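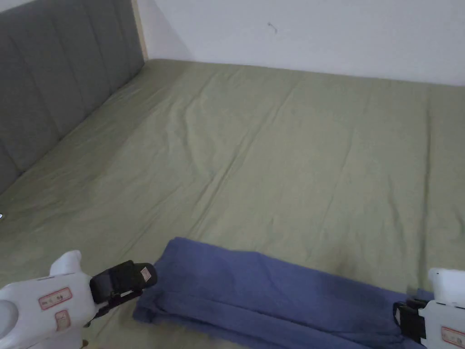
Unit 4: Duty and Consequence

These notes cover the October readings. Students should bring the course packet, pages 418 and 557, to the seminar.

A duty-based theory holds that some acts are wrong whatever good they produce. A consequence-based theory judges an act by its results alone. Most people reason in both ways - often within a single argument.
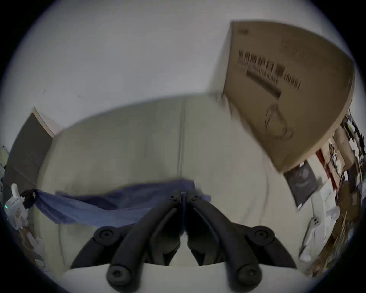 The Marinescu case asks whether a promise made to a dying friend still binds when keeping it harms a third party. Prepare a one-page answer stating which theory you rely on.

Comments (2)

Silviu Lungu: Is the Ciltar essay required for this unit?

Course office: It is optional. See packet page 563.

Related items
Unit 3: Virtue and Habit
Unit 5: Rights and Their Limits
Reading guide to the Ciltar essay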